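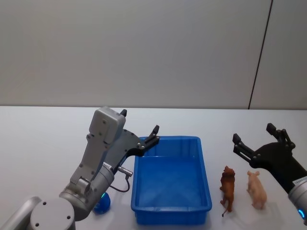
A blue tray and two animal figures on a white table.

How Is an Album Made?
Selterow Music Library — Learning Pages for Ages 8 to 11

An album is a group of songs or pieces of music that are meant to be heard together. Most albums are made by musicians working with several other people, and the work can take anything from a few days to a few years.

Writing the music

Some musicians write every note and word before they record. Others make up the music as they play. Making up music on the spot is called improvising. Two players who improvise must listen closely to each other, as neither one knows exactly what the other will do next.

In the recording studio

A studio is a building or room made for recording sound. The walls are often covered with soft material so that sound does not bounce around too much. The musicians play in one room, called the live room. The person who runs the equipment usually sits in another, called the control room, and looks in through a window.

Microphones turn sound into an electrical signal. A drum set may need many microphones, while a singer often needs only one. Each sound can be saved on its own track. When the tracks are kept apart, the singer can sing a line again and the drums stay as they were.

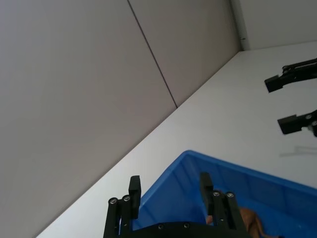 Two jobs in the studio are easy to mix up. The engineer places the microphones and looks after the recording equipment. The producer helps the musicians decide how the album should sound — which songs to use, how fast to play them, and when a recording is good enough to keep. On small projects, one person may do both jobs.

Mixing and mastering

Mixing means putting all the tracks together. The mixer may make the guitar quieter, or move it so that it seems to come from the left speaker. Mastering comes next. The mastering engineer listens to the whole album and makes sure that no song is much louder or softer than the others. The order of the songs is also settled by this stage.

Reaching the listener

A finished album may be sold as a vinyl record, a compact disc, or a cassette, or it may be played over the internet. A vinyl record has 2 sides, and the music is held in a long, thin groove on each one. The company that brings out an album is called a record label.

Words to know

Improvise: to make up music while playing it.
Track: one recorded part, such as the bass or the voice. The word can also mean one song on an album.
Live album: an album recorded at a concert.
Debut: the first album by a singer or group.

Listening at the library

The Listening Room on Lovgate has 297 albums that children may play. Visits last up to 90 minutes. Children under 8 must come with an adult, and headphones may be borrowed at the front desk.

Page last reviewed: 20 March 2024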